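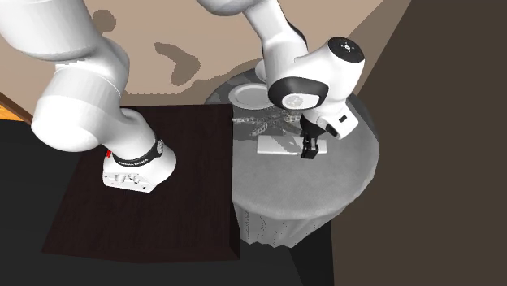
The table-reset job changes the review work more than it changes the floor work, at least for the first half year, and I think the rota should be written with that in mind. Of the 628 simulated runs we put through Plenen, 576 were closed by the automatic check and the rest went to a person. A typical review item is the approach to a flat piece: the arm reaches across from its platform, both fingers point straight down, and they are over the right half of the white slab, with the plate further back and partly in the arm's own shadow. The check has no opinion on whether the right half is a sensible place to take hold of it. Someone who has laid tables does. I would like that judgment to be paid as skilled work and to appear in the job descriptions before we start.

Ebuka Effiong wrote:

> I have read the draft rota and have three concerns.
>
> 1. The draft moves two people per shift from the floor to
> the review desk and calls this "monitoring." Monitoring is
> a lower grade in the current agreement. If they are deciding
> whether a grasp is acceptable, they are doing what a lead
> hand does today.
>
> 2. Training is given as 10 hours. Does this include the
> time needed to learn the viewer, or only the procedure?
> Oluwaseun spent most of his first session finding out how
> to rotate the view.
>
> 3. What happens to the reset crew at Soltberg once the arm
> is installed? People there have heard two different
> answers, and neither was in writing.
>
> Ebuka

Taking these in order.

On the grade. Agreed. I have asked Iñaki Goicoechea to replace "monitoring" with "handling review" throughout and to tie it to the lead hand rate. The present wording was copied from the conveyor project, where the operator watched a counter and pressed stop. The two jobs have little in common. A reviewer here writes a short reason for each rejection, and those reasons go back into the grasp rules. If the reason field is left blank, the rejection has no effect on the next batch, so the form will stop accepting blanks from the next release.

On training. The 10 hours cover the procedure only. Viewer practice is separate and is not yet in the draft — my omission. Oluwaseun Tamuno has offered to write a one-page sheet on view controls, covering rotation, zoom and how to switch shadows off. The last one matters. Rendered shadows come out as jagged steps on curved surfaces, and new reviewers have been logging them as surface damage.

On Soltberg. The crew stays at its current size through December. After that the plan is to run the arm on one shift and leave the other as it is, then compare. I don't have an approved plan beyond that point and won't describe one here. Oluf Egilsson will put the written version on the notice board and send it to this list. 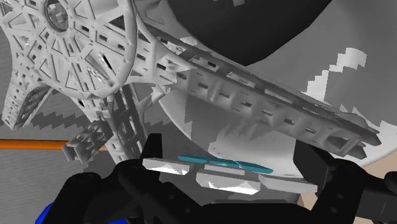

Girodach — Handling and Simulation Section

Close work is where I expect the desk to be busiest. With a small assembly held between the fingers, like the cyan piece and the white blocks around it, the reviewer has to look at the parts and at the clearance outside the fingers too. The right fingertip is up against the underside of the lattice beam, at its far end. Our rule file has a limit for the distance between fingers and almost nothing on what the outer faces may touch. Each such item currently takes a reviewer 15 minutes, most of it spent turning the model to find an angle where the contact can be judged. A second fixed view from the side would cut that, and I have put in the request.

Two other points for anyone commenting on the draft:

The desk should not be staffed by the same two people every shift. After a few weeks away from the floor, reviewers start agreeing with the check. We saw this on the Wong line and corrected it by rotating weekly. I propose the same interval.

Rejections must not be counted against the reviewer. The draft has a column for "throughput per reviewer," and I want it removed. A person who rejects more items may simply have been handed a worse batch, and the column would teach people to pass things.

Please reply on the list if you can, so that the Soltberg crew see the answers at the same time as the rest of us. Iñaki needs wording changes as plain text, with the paragraph number from the draft. He can't merge marked-up copies.

Fatima Bako

4 replies in this thread
2 shares

Contact the list owner | © Girodach | Back to top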